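Vu « Clornunero » hier soir. 278 minutes de promo déguisées en « événement de l'été », dont 131 de film, si on compte les interviews obligatoires qui passent avant. Je déroule.

1/ On nous vend un film de monstre « à l'ancienne ». À l'ancienne, la bête arrivait au bout de 60 minutes et on s'en souvenait. Ici elle est là dès le générique et je serais incapable de la dessiner. 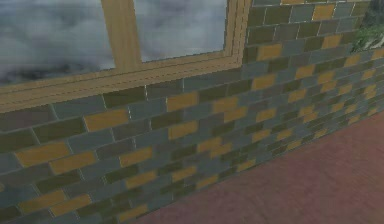
2/ Le dossier de presse parle de 2644 plans truqués. Très bien. Il en fallait peut-être moins, et une scène où deux personnages se parlent sans hurler des coordonnées GPS.

3/ Natis, la ville qu'on détruit pendant tout le dernier acte : on ne sait ni qui y vit, ni pourquoi on devrait y tenir. Des immeubles tombent. Bon.

4/ La musique, parlons-en. Le même thème de cuivres à chaque apparition, y compris quand la créature DORT.

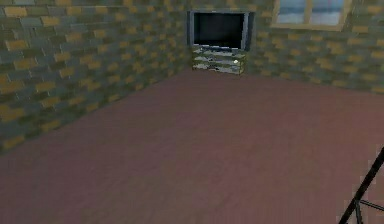

Réponse de Tikden : t'exagères, la séquence du barrage est superbe et la salle a applaudi. C'est un film de monstre, tu voulais quoi, du Tchekhov ?

5/ La séquence du barrage, d'accord, je la garde. Neuf minutes correctes. Le reste, je demande à voir (et j'ai vu).

6/ Quant aux applaudissements, c'était l'avant-première, avec des invitations distribuées par Pathirana, le distributeur. Je me méfie un peu.

7/ Une suite est déjà annoncée pour mai. Titre provisoire, pas de scénariste, mais l'affiche est prête. J'irai sans doute, en matinée et à tarif réduit.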